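Pliltine 双指夹爪套件 作业图集
首页 / 末端执行器 / Pliltine / 图集与说明

Pliltine 是 Rurnska 面向轻型协作臂的双指夹爪套件，由夹爪本体、一对黄色指件、腕部相机支架和控制线束组成，配套软件为 Clusto。本页收录该套件的作业图片，并附安装、标定和维护方面的说明，供选型及试用阶段参考。完整的尺寸图、接口定义和装箱清单请查阅产品手册，本页不重复列出。

页面内容由应用工程师 Severyn Symonenko 整理，Hjalti Thorlacius 审阅了电气与软件部分。文中所述参数以软件版本 2 的出厂设置为准。旧版软件的力控参数命名不同，换算关系见手册附录。

适用对象

套件的设计对象是日常尺寸的轻小物件：平装书、文具盒、软包装、小型塑料容器。这类物件的共同点是表面容易留痕，外形不完全规则，摆放姿态也不固定。重型工件、带锐边的金属件、高温件不在适用范围之内。需要抓取透明薄膜或单张纸的用户，建议选用吸附式末端，两指结构在这类任务上没有优势。

书本是本套件验证中使用较多的一类对象。平装书的难点在于封面与书芯之间存在相对滑动，夹持力过小时书芯会下坠，过大时封面会在指端处起折。书本直立时，夹持点的高度也会影响姿态：夹得越低，上部的悬伸越长，对横向扰动越敏感；夹得偏高，则在入袋、入架时指件容易先与容器边缘接触。用户应按放置目标确定夹持高度，不宜只看抓取时的稳定程度。

图片

下图由腕部相机拍摄。相机随末端运动，指件始终位于画面下方两角，物件位于两指之间。同一视角也用于 Clusto 的在线监看和数据记录，选型时可据此判断指件对目标的遮挡程度。 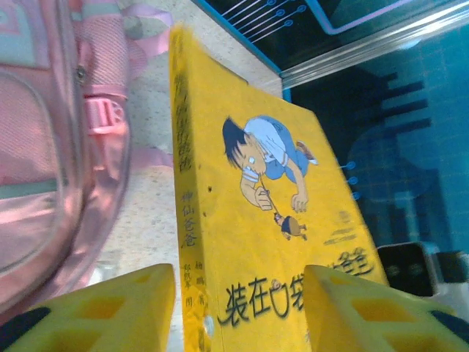 平装书夹持，腕部相机视角。两指夹在书的近下缘处，书脊朝左，书身略向右倾；左侧为横放的粉色背包。

关于遮挡。两指夹住书的下部时，封面下方书名的一部分会被右指挡住，书脊上的“神仙爸爸”字样仍可读出。对依赖封面文字识别的分拣流程，建议在抓取之前完成识别，抓取之后只做姿态跟踪。如果流程要求夹持状态下复核书目，可优先读取书脊，或在工位上另设一台固定相机。腕部视角下的竖排小字受对焦和运动模糊影响，不宜作为唯一的判据。

关于背景。操作台上常有包袋、显示面板和其他设备，颜色和亮度差异较大。大面积发光面板会影响自动曝光，使近处的黄色指件偏亮或偏暗。Clusto 允许把曝光测光区域限制在两指之间，现场有屏幕或灯箱时应启用此项。软质背包一类的物件轮廓会随接触改变，碰撞模型宜按外包络设置并留出余量，避免用上一次扫描的轮廓直接规划路径。

指件结构

指件为黄色块状件，表面带有矩形凹槽，凹槽按格状排列。凹槽用于减轻重量，同时让指件在受力时保持较均匀的刚度。指件上另有黑色橡胶垫，属于易损件，可单独更换。

更换橡胶垫时先断开夹爪供电，再将指件从滑座上取下。旧垫剥离后，用无绒布和异丙醇清除残胶，待溶剂挥发后贴装新垫。贴装面应无气泡，垫片边缘不得超出指件外廓。两侧橡胶垫应成对更换，只换一侧会造成两指摩擦系数不一致，夹持书本时表现为物件在闭合过程中向一侧旋转。

指件左右不可互换。滑座上有定位销，装反时锁紧螺钉无法到位，此时不要强行拧紧。

电气与通信

夹爪本体采用 24 伏直流供电，取自机械臂工具端接口或外置电源。使用外置电源时，电源地须与机械臂控制柜共地，否则力反馈信号上会叠加明显的工频干扰。相机供电和数据单独走线，不与夹爪电机线捆扎在同一束内。

线束沿机械臂外侧敷设，在腕部关节处留出回转余量。Radonjić 测试间在早期试装中把线束固定得过紧，末关节转到极限附近时相机接头反复受拉，最终出现间歇掉线。现在的线束夹增加了一处浮动固定点，旧批次用户可向 Rurnska 索取该零件自行加装。

急停回路由机械臂控制柜管理，夹爪本体不提供独立的安全输出。断电后丝杠自锁，指件停留在当前位置，被夹物件一般不会立即脱落，但这一特性不能作为安全功能使用。风险评估时应按物件可能坠落处理。

软件

Clusto 负责夹爪控制、相机标定和数据记录。夹爪控制分为位置模式和力模式。位置模式按设定开度闭合，适合尺寸一致的硬质物件；力模式在接触后按目标夹持力保持，适合书本和软包装。两种模式可以在同一程序中切换，切换指令只在夹爪静止时有效，运动过程中发出的切换指令会被丢弃，并在日志中留下一条警告。

力模式的上限由用户设定，出厂值为 20 牛。平装书从较低的数值开始试，逐步增加到书芯不再滑动为止，再留少量余量。不要直接采用出厂上限：薄册在该力下封面会出现压痕，胶装书的书脊也可能受损。精装书封面较硬，可用的力范围更宽，但封面光滑时仍要检查橡胶垫的清洁程度。

接触判定取电机电流与指件速度两个量。橡胶垫刚接触软质封面时电流上升很缓，默认阈值可能偏晚触发，结果是闭合量略大于预期。Clusto 的对象模板里有“软封面”一项，选用后阈值自动下调，闭合末段的速度也相应降低。节拍要求较紧的工位可以只降低末段速度，前段保持原值。

相机与标定

相机安装在腕部，与指件的相对位置固定。首次安装、拆装相机支架、更换指件之后，都需要重新执行手眼标定。标定板应覆盖近、中、远三个距离，并包含倾斜姿态。仅在正对位置采样时，软件给出的残差可能很小，实际抓取时深度方向的误差却偏大。

标定完成后，用一本封面有文字的书做一次空夹校验较为方便：把书立在台面上，两指在书的两侧对称停住而不接触，查看监看画面中两指与书两侧的间隙是否一致。间隙明显不等时，先检查支架螺钉，再检查标定结果，不要用手动偏置去补偿。

镜头为固定焦距，最佳清晰区设在指端附近。台面深处的背景会略有虚化，不影响抓取定位，但不适合用于全局场景重建。镜头表面用镜头纸清洁，清洁后无须重新标定，前提是没有触动支架。

试用记录摘要

Radonjić 测试间使用本套件连续做过约 1267 次书本夹放循环，对象为厚薄不等的平装读物，起始姿态有平放、斜靠和直立。记录中的问题集中在以下几个方面。

斜靠的书。书身靠在包袋或其他软物上时，支撑物会随书移动，书的倾角在闭合过程中发生变化。处理办法是先以较低的力轻触，等姿态稳定后再加力。该流程在 Clusto 中有现成的动作块，名称为“两段闭合”。

开口侧的散页。夹持面一侧为书脊、另一侧为书口时，书口侧的受力面由多页纸的边缘组成，橡胶垫可能只压住其中一部分。末端平移速度较高时，未压住的页会张开。降低平移加速度比增大夹持力有效。

覆膜封面。光面覆膜沾有灰尘后摩擦力下降较快，表现为书在提升阶段缓慢下滑。测试间的做法是在每个班次开始时擦拭橡胶垫，并在程序中加入提升后的停顿检测，由相机比对书的下缘位置。

上述记录来自单一测试间，工况有限，不作为性能保证。用户的节拍、光照和物件种类不同，应以现场试用结果为准。

供货与试用

套件提供标准版和不含相机的精简版。精简版保留支架安装孔，日后可以加装相机，加装后须补做手眼标定。指件和橡胶垫作为备件单独供应，订购时注明夹爪本体铭牌上的批次代码。

试用机在 5 月之后改由 Rurnska 直接寄送，随机附带线束、转接法兰和一张标定板。申请时请写明机械臂型号、工具端接口形式，以及拟抓取物件的种类和大致尺寸。涉及书本的申请，请一并注明装订方式和封面材质，以便在出库前预装相应的对象模板。试用机归还前应删除 Clusto 中的图像记录，操作路径为“数据—本地存储—清空”，清空后不可恢复，需要保留的数据请提前导出。

技术问题请通过产品页的工单入口提交，并附上 Clusto 日志。涉及抓取失败的工单，请同时附上腕部相机在闭合前后的图像。

相关页面：Pliltine 安装手册 / Clusto 对象模板说明 / 橡胶垫更换步骤 / 备件目录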